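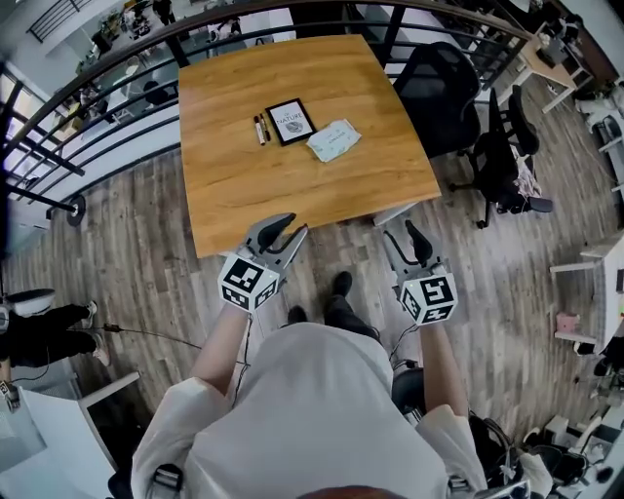
How far from the router can a battery-powered leak sensor sit before it starts dropping messages?
In a typical frame house, two interior walls is a safe limit for the small 2.4 GHz sensors. Past that, add a repeater or move the hub.

Workshop and Utility Room Tips: Wireless Sensors
Updated 03/05/2015 by Pramila Pant

Placement
Keep the sensor body off metal. A unit stuck to the side of a water heater or a steel tool cabinet loses much of its range. A plastic spacer 18 mm thick is enough. Leak probes go on the floor at the lowest point, with the sensor itself mounted higher on the wall.

Do not put the hub inside a closed breaker cupboard or behind a television.

Signal check
Most hubs report signal strength as a negative number. On the Brurley hub it is under Devices, then Status. Readings closer to zero are better. Take one with the door shut and the washer running, then note it on the label with a pencil. My basement unit reads -47 in the open and drops sharply with the furnace door closed.

Batteries
Lithium coin cells hold up better than alkaline in an unheated garage. The Zeman freezer sensor, left at its default reporting interval, ran 556 days on one cell. Shortening the interval to a minute cut that to about a quarter. For a freezer, a longer interval is fine as long as the high-temperature alarm is sent at once – check this in the settings, as some models hold it until the next report.

Wipe the contacts with a dry cloth when changing cells. Wait 2 minutes before fitting the new one so the sensor resets fully.

Repeaters
Plug-in repeaters need a socket that stays live. One on a switched outlet will take every sensor behind it offline when the light goes off. Pair the repeater first, then the sensors, in their final positions.

Reader note
Seema Pathak writes that her Stanovach door contact failed every June until she moved it out of direct sun. The adhesive pad had softened and the magnet gap had opened up. Small screws fixed it.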